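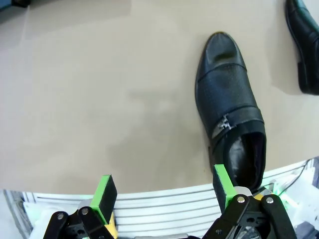
Footwear Care & Repair > List Archive

Subject: Re: Creasing and finish on black slip-ons, strap and buckle type
From: Tapio Sjöberg

Replying to the message from Saturday, quoted in part:

> I have a pair of black dress slip-ons with a strap across the
> instep and a small silver metal buckle on the side. The leather
> has a fine pebbled grain. The toe takes a shine but the rest of
> the vamp stays flat whatever I put on it. I have used the Hilletti
> cream, two coats, then Brurkell wax over everything. Should I
> strip it and start again? Also, the lining has gone shiny and
> wrinkled inside the heel.

Do not strip it yet. A pebbled grain will not build a mirror finish the way smooth calf does. The wax fills the low spots first, and what you get is a gray film that you then have to brush back out. The toe cap on mine has a soft sheen with a lighter highlight near the tip, and the vamp behind the seam still shows its texture. I consider that finished.

What I would do with yours:

Brush the whole upper dry with horsehair. Work along the curved seam behind the toe, where old wax collects. Wipe once with a cloth that is barely damp and leave the pair overnight with trees in.

Apply cream to the whole upper, thinly. One coat is enough. Wait 6 minutes and brush.

Apply wax to the toe cap only. Stop at the seam. Wax over the flex area behind it will crack within a few wears.

The strap is a separate job. Slide a piece of thin card under it before you put cream on, or you will get a ridge of product along both edges. Mask the buckle with low-tack tape. Plated hardware should be wiped with a dry cloth and nothing else. I ruined one set with Erex metal polish, which took the plating off at the corners and left a green residue in the grain that I never fully removed.

On the lining: gloss and wrinkling at the heel usually mean it has come away from the counter and is rubbing. Press it with a thumb. If it moves, it needs gluing. If it is firm, leave it alone. Do not put cream inside the shoe, it will transfer to your socks.

Someone asked in December about sole edges. I use Bahrami edge dressing, one pass, applied with the shoe on its side and the welt wiped immediately after.

Tapio

Recent in this list
- Cedar trees, sizing for low-vamp shoes
- Re: Re: Wax bloom in cold storage
- Loose heel counter, glue or replace?
- Horsehair or goat for the final brush
- Sole edge dressing (December thread)

List archive | Unsubscribe | Contact the list owner | Back to top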